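Soft Furnishings and Textile Items -- Inspection Checklist
Erora Family Center, playroom, nap room and reading corner
Inspection period: April
Inspected by: Katherine Zapata
Reviewed by: Roy Rudd

Result codes: P = pass, F = fail, M = monitor, N/A = not applicable. Comments are required for every F and M.

1. FLOOR COVERINGS

1.1 Carpet edges fixed at all thresholds. P

1.2 Loose rugs have non-slip backing. M
Comment: Backing on the reading corner rug has gone hard along the side nearest the radiator. It still grips on vinyl. Replace if it starts to flake.

1.3 Foam mats free of tears, bite marks and missing corners. F
Comment: Two mats in the playroom have torn interlocking tabs. Pieces small enough to swallow can be pulled off by hand. Both mats removed and replacements requested from Udix.

1.4 Carpet cleaned by extraction within the last six months. P
Comment: Cleaning slip is in the binder. The nap room was done separately from the other two rooms; both slips are needed.

2. CURTAINS, BLINDS AND CORDS

2.1 No looped cords within reach of a child standing on furniture. F
Comment: Nap room, window by the sink. The cord cleat is fitted at the correct height, but the low shelf has been moved under it. Shelf moved back during the inspection. Mark its position on the floor.

2.2 Curtain hems intact, no trailing threads. P

2.3 Flame resistance label present on all curtains. M
Comment: Label on the left reading corner curtain is too faded to read. Grethe Damgaard has the purchase record, which shows the same batch as the right curtain. Attach a copy to this form.

3. SEATING AND CUSHIONS

3.1 Zippers on cushion covers closed and pull tabs removed. P

3.2 Beanbags have an inner liner and a locking zipper. P
Comment: Checked by opening the outer cover on each one. Do not accept a visual check of the outside only -- the liner is where the earlier model failed.

3.3 Upholstery seams hold under firm hand pressure. M
Comment: Ghaffari bench, rear seam, stitching is slack over a short length. No filling exposed. Recheck next month.

3.4 No exposed staples on the underside. P

4. PLUSH AND SOFT TOYS

4.1 Eyes, noses and buttons resist a firm pull. P
Comment: Pull each part straight out, then twist in both directions. Items with embroidered features are recorded as N/A on the toy sheet.

4.2 Seams closed, no filling visible. F
Comment: One rabbit with an open seam under the arm. Withdrawn. Repairs are not accepted on toys used by children under three; dispose of it.

4.3 Long pile does not shed when combed with the fingers. M
Comment: Part the pile down to the backing in several places and check for bald patches, knots and trapped objects. Long fur clumps after repeated washing and can hide a split seam, so find each seam by touch. Anything that leaves loose fiber on the hand after three strokes goes to the over-threes shelf or is withdrawn. Asabe Omoregie to repeat the check after the next wash. 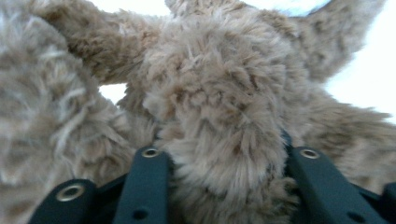 4.4 Washed according to the schedule. M
Comment: The wash log has a gap. Fatima Hlongwane believes the load was done and not entered. Without an entry it is treated as not done. Rewash.

4.5 Fully dry before return to the shelf. P
Comment: Press the thickest part of the toy against a dry paper towel for 20 seconds. Any mark on the towel is a fail.

4.6 Ribbons and cords removed or shorter than the limit on the toy sheet. P

5. BEDDING

5.1 Cot sheets fit tightly and stay on when a corner is lifted. P

5.2 Mattress covers free of cracks and punctures. F
Comment: Cover no. 43 has a crack along the fold line. Taken out of use. Tape is not an acceptable repair, as it cannot be disinfected.

5.3 Blankets stored separately for each child. P

6. STORAGE

6.1 Toy bins have ventilation holes and no latching lids. P

6.2 Open shelving fixed to the wall. M
Comment: Illon unit is anchored at both top corners. One screw turned slightly under a hand driver. Tightened; recheck next month.

6.3 Soft items kept clear of heaters. F
Comment: Basket of dress-up clothes found against the radiator in the playroom. Moved to the opposite wall. This was also a finding at the previous inspection -- raise at the staff meeting.

ACTIONS

Replacement mats (1.3): Katherine Zapata. Order reference 192.
Floor marking for shelf (2.1): Roy Rudd.
Copy of curtain record (2.3): Grethe Damgaard.
Long pile recheck (4.3): Asabe Omoregie.
Rewash and log entry (4.4): Fatima Hlongwane.
New mattress cover (5.2): Katherine Zapata. Use a spare from the nap room closet until it arrives.

Keep the signed copy in the playroom binder behind the cleaning slips.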